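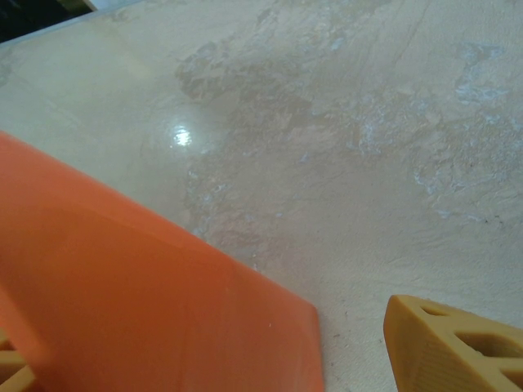
Beige tabletop, mottled finish.

I got sued once over a fence, so take my opinions on small claims court with a grain of salt. My neighbor Eduardo Salazar wanted $484 for four cedar posts. I'd have paid him half over coffee, but he never asked!

What bugs me is the wait. We filed our papers in November, sat on a hallway bench until 10 in the morning, and then got sent home because the mediator was double-booked.

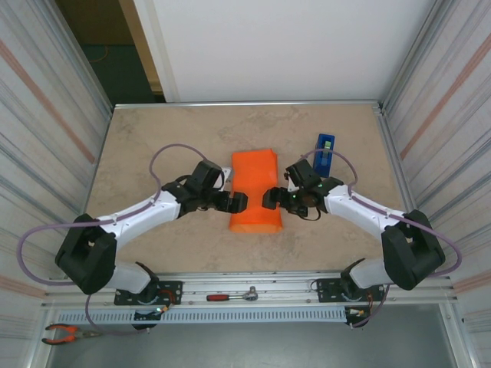
Two arms, one piece of orange fabric.

I think every county should make people try mediation before they can even file (mine makes it optional, so guess who skips it).

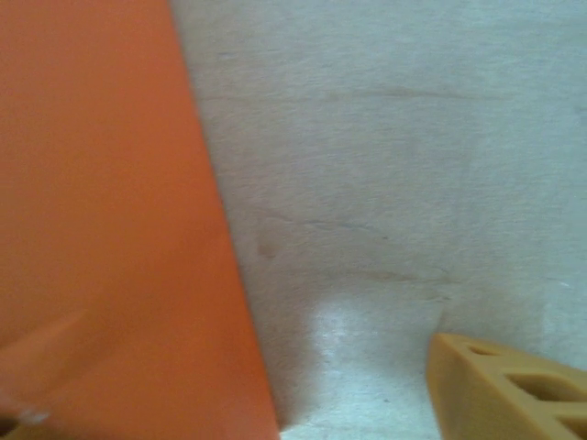
My friend Dindo Espiritu disagrees. He says forced talks just help the side with more time to kill, and okay, he has a point. But give folks 36 days and a free room, and I bet plenty of them would settle.
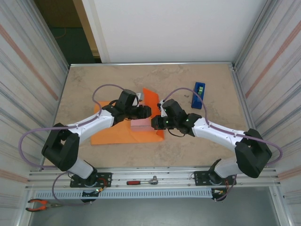
Grippers close together over the table.

Eduardo and I did, by the way, out in the parking lot. I still paid the filing fee on my counterclaim, and I'm still mad about it.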